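Chauke Museum
Collections Care — Advice for the Home

Looking after old and unglazed pottery

The following notes are intended for members of the public who keep old earthenware, tourist pottery or family ceramics at home. They apply to pots, bowls, figures and tiles of low-fired clay, whether plain or painted. They do not apply to porcelain or modern glazed tableware. 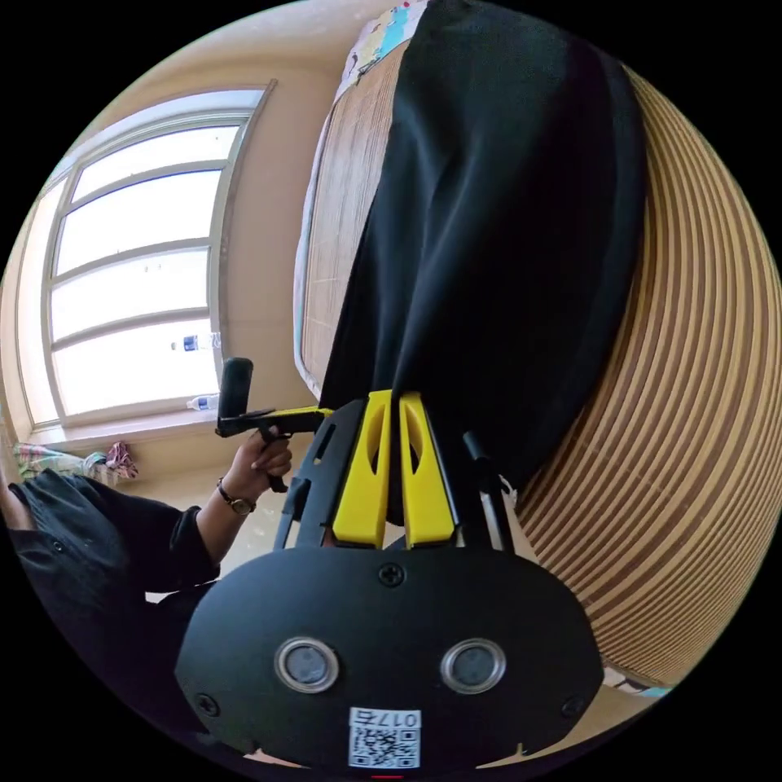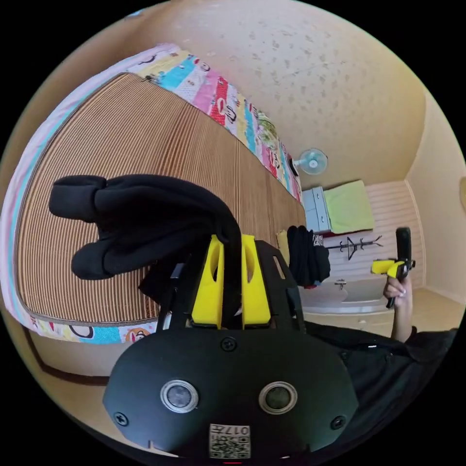 Before a pot is moved, the place where it will be set down should be made ready. Clear a surface larger than the pot, remove rings, bracelets and lanyards, and have both hands free. Many older vessels have rounded bases and will not stand without support. A padded ring of the type used in museum stores is ideal, but few households own one, and a bed with a soft garment on it will serve well. Dark fabric gathered into thick folds, as with the black garment in the second picture, can be shaped into a hollow that holds a round base, and crumbs of clay or paint that come away will show up against it. Choose a garment without zips, studs or loose threads, and check that the dye does not come off on a damp white tissue.

Lifting and carrying

Lift with one hand beneath the base and the other against the side. Handles, spouts, rims and applied ornament should never bear the weight of an object, however sound they look. A great many have been glued back at some time in the past, and old glue gives no warning before it fails. Lids are to be taken off and carried separately.

Cotton gloves are not recommended for pottery. They slip on smooth surfaces and catch on rough ones. Clean, dry hands are suitable for most pieces; for painted surfaces, close-fitting nitrile gloves may be worn.

Dusting

Use a soft, wide brush of natural hair, kept for this purpose alone. Wrap the metal collar of the brush in masking tape. Work from the top down, with short strokes, and support the object with the free hand throughout. Dusters and microfibre cloths snag on unglazed clay and should be kept away from it, as should feather dusters, the broken quills of which can scratch.

Stop at once if colour appears on the brush. Paint put on after firing is often no more than pigment and a little binder, and it may lift at the lightest touch. Such a piece should be left undusted and placed behind glass.

Washing

Unglazed pottery should not be washed. Low-fired clay draws in water quickly, and any salts within it will dissolve, travel to the surface and form crystals as the pot dries. The first sign is a white bloom, usually near the foot. If it is left alone in a steady room it may go no further. Wiping it with a wet cloth will start the process again.

Glazed earthenware in good condition may be cleaned with a cotton bud barely moistened with tap water, one small area at a time. Avoid cracks and chips, where the bare clay is exposed. Washing-up liquid, bleach, vinegar and denture tablets should not be used on any piece covered by these notes.

Display

Keep pottery off mantelpieces above working fires and away from radiators, outside doors and the tops of loudspeakers. Shelves should be checked with a spirit level. A thin sheet of polyethylene foam, cut slightly smaller than the base, will reduce creeping caused by traffic and slamming doors. Museum wax may be used on glazed feet but it stains bare clay.

Old pots make poor vases. Where flowers are wanted, stand a glass or plastic container inside and take it out to fill it. Plate hangers with sprung wire should be replaced by stands, and the correct stand is one that touches the plate at the foot and leaves the rim free.

Storage

Acid-free tissue is the best wrapping. Crumple it loosely and pad the inside of the vessel as well as the outside. Newspaper marks pale clay, and bubble wrap can leave a pattern of rings on painted surfaces if it is left in place for long periods. Do not nest bowls without padding between them, and do not stack more than 2. Write the contents on the side of the box, where it can be read without lifting.

Attics and garages are unsuitable. A cupboard on an inside wall is generally the steadiest place in the house.

Breakages

Collect every piece, including the crumbs, and wrap each of the larger ones separately. Please do not test the fit of broken edges against each other, as this grinds them down. Household superglue and epoxy are difficult to remove and should be avoided where a piece has any value, sentimental or otherwise. The museum does not carry out repairs for the public, but it can explain how to find an accredited conservator.

Keeping a record

Photograph each piece from several sides and note its height, its width and any existing damage. The museum's own handling collection holds 467 objects, of which nearly 400 are low-fired earthenware, and each has a single sheet of this kind. A school exercise book is quite adequate for a household. Record where the piece came from, if known, and who gave it.

Enquiries

General questions on the care of pottery may be addressed to Zanele Fourie, Collections Care, at the museum's front desk. Objects should not be brought in without an appointment. The museum is unable to give valuations.

Text prepared by Kastriot Grgić and Kgomotso Ntuli. Last reviewed 25 February 2024.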